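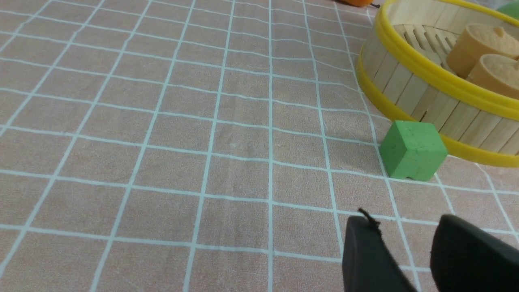 缝纫机为什么要用两根线?

两根线一根在布的上面,一根在布的下面,每走一针它们就在布的中间绕一下,互相勾住,这样缝出来的线两面都平平的,也不容易散开。

好啦,短的说完了,想听长的就接着往下看。我自己小时候一直以为,缝纫机就是一只跑得特别快的手,拿着针从上面扎下去,再从下面扎上来。后来有一次我趴在机器旁边看了好久,越看越糊涂:那根针从头到尾都没有从布里钻过去呀!它扎下去一截,又原路退回来了。你想想,要是你用手缝的时候也这样,扎下去再从同一个洞里拔出来,线也跟着出来了,等于什么都没缝。

那机器到底是怎么缝上的呢?

先看针。你要是有机会,请大人把手缝针和机针各拿一根给你看看(别自己去翻针线盒,我就被扎过,还扎在指甲边上,疼了两天)。手缝针的针眼在屁股那头,尖的那头光溜溜的。机针呢,针眼开在尖尖的这一头!线从靠近针尖的小洞里穿过去,针一往下扎,就把线一起带到布下面去了。

这个小小的变化特别要紧。针眼在前面,针就只需要把鼻子伸到布底下,不用整个身子都钻过去。

再看布下面。缝纫机的台面下头藏着一个小线轴,扁扁的,像一颗大纽扣中间缠了线,它叫梭芯。梭芯坐在一个小壳子里,旁边有一个会转的钩子,大人管它叫旋梭。上面那根线叫面线,梭芯上的这根叫底线。名字记不住也没关系,就叫楼上的线和楼下的线好了,我到现在跟小朋友讲的时候还这么叫。

一针是这样缝出来的,我慢慢讲,你可以一边看一边拿手比划:

针带着楼上的线扎到布下面,扎到最低的地方。

针开始往上提,只提了一点点。这时候线被布夹着,来不及跟着跑,就在针眼旁边鼓出来一个小圈圈。

旋梭正好转过来,用尖尖的钩子把小圈圈勾住,拉大,拉得比梭芯还大。

小圈圈从梭芯身上整个套过去,就像你把一个呼啦圈从头上套进去、从脚底下拿出来。这么一套,楼下的线就从圈里穿过去了。

机器头上有一根一上一下的小杆子,叫挑线杆,它往上一抬,把多出来的线收紧。两根线就在布里面抱住了。

布往后挪一点点,下一针开始。

你看,楼下的线从来没有动针,它自己待在家里,是楼上的线绕着它跑了一圈!我第一次弄明白的时候高兴得不得了,跑去厨房讲给家里人听,讲了三遍,最后一遍是拿一根毛线和一个橘子演的。

说到布往后挪,这个活儿是谁干的?是针下面那几排小牙齿,叫送布牙。它们从台面的缝里冒出来,咬住布,往后推一小步,再缩下去,回到前面,再冒出来。针扎在布里的时候它们就不推(不然针要弯的),针抬起来了它们才推。所以用缝纫机的人不需要使劲拽布,手轻轻扶着,管方向就行。我学的时候总忍不住要拽,结果缝出来的针脚一个长一个短,像喝醉了的蚂蚁排队。

你可能听说过"针距",就是一针有多长。针距是送布牙管的,它一步迈得大,针就长,一步迈得小,针就短。我们来算一道小题。我有一条窗帘要缝边,边长是 400 毫米(是一扇很小很小的窗户)。要是每一针长 2 毫米,一共要缝几针?拿 400 除以 2,答案是两百针。用手缝两百针,我得坐一下午,中间还要吃点东西。用机器嘛,我还没坐热就缝完了。

那只用一根线行不行?

也行的!真的有只用一根线的缝法,叫链式线迹。它是让线自己勾自己,一个圈套着一个圈,跟钩针钩出来的小辫子很像。有些装米的袋子口上就是这么缝的,你找对了那一头,轻轻一拉,"唰"地一下整条线全开了,特别过瘾。可是你想想,要是你的裤子也这么缝,跑着跑着线头被树枝挂住了……嗯,还是两根线好。两根线抱在一起,就算中间断了一针,旁边的也不会一下子全跑掉。当然时间长了也会慢慢松,所以看到开线要早点补。

我家这台机器是 Shevchuk 牌的,绿色的,重得要命,是我在 Nellgate 旧货集市上买来的。卖东西的摊子上堆满了旧纽扣盒子和花边,它就压在最下面。底板上敲着一个号码,174,我一直不知道是什么意思,问了 Wekport 修机器的铺子,铺子里也说不准,可能是厂里的批号,也可能是哪个学校给自己的机器编的。反正我就叫它一七四了。七月里它罢过一次工,面线老是断,我又拆又擦弄了半天,后来发现是针装反了。机针一面有一道长长的小沟,线躺在沟里往下走,针装反了,线就没地方躺,一磨就断。所以你要是看到家里大人对着缝纫机叹气,可以走过去小声问一句:针是不是装反了?

还有一件事要讲,就是松紧。

楼上的线和楼下的线要一样使劲,像拔河打成平手,那个抱在一起的地方就正好藏在布中间,两面都看不见。要是楼上的线拉得太紧,它就把楼下的线拽到上面来了,布的正面会露出一粒一粒的小点。要是楼上的线太松呢,反过来,布的背面会乱糟糟的,有时候像长了一团鸟窝。我缝过的鸟窝可多了。调的办法是转机器上的一个小转盘,转盘上有数字,数字越大夹得越紧。转一点点,拿块碎布试几针,翻过来看看,再转一点点。

想亲眼看见两根线,有个办法很好玩。请大人帮忙,楼上穿红线,楼下放蓝线,找一块白色的厚棉布缝上一排。正面看,是一排红的。翻过来,是一排蓝的!要是红的跑到背面去了,或者蓝的冒到正面来了,你就知道该往哪边调。

家里没有缝纫机也能玩。找一块硬纸板,戳一排洞,洞和洞隔 20 毫米。准备两根颜色不同的粗毛线。把第一根毛线在纸板上面放好,从第一个洞往下塞一个小圈圈,再把第二根毛线从小圈圈里穿过去,然后把上面的毛线轻轻拉一拉,让圈圈变小。接着去第二个洞,一样地来。你的手指就是那个钩子。一个人做的话手会不够用,最好两个人,一个管楼上,一个管楼下。塞圈的人不要太快,穿线的人会着急。

Trindside 图书馆的手工角周六上午就做这个,我带去的一大团橘色毛线用得只剩一个小球了。那天做得最长的一条有 79 个洞,从桌子这头挂到那头,纸板是用胶带一截一截接起来的,毛线中间还换了一次颜色。

有小朋友问我,缝纫机会不会缝到手?问得好。会的,要是手指伸到针底下去的话。所以踩踏板的时候眼睛要看着布,手放在压脚的两边。(压脚就是压住布的那个小金属片,样子有点像滑雪板。)换针、穿线的时候先把电源关掉。小朋友要用的话,一定要有大人坐在旁边,坐在旁边玩手机的不算。

还有小朋友问,楼下的线用完了怎么知道?这个嘛,很多机器是不会告诉你的!楼下那根线用完了,针还在上上下下地跑,声音也差不多,你缝得正高兴,拿起来一看,后半截什么都没缝上,只有一排小洞。我上个星期缝枕套还碰到这种事。现在我开工之前都先把小盖子打开,瞧一眼梭芯上的线还剩多少,不够就先绕满。

下次想讲讲拉链,那些小牙齿是怎么咬在一起的。你要是等不及,可以先把外套上的拉链慢慢拉开,凑近了看拉头的里面,那里有一个分叉的小岔路口。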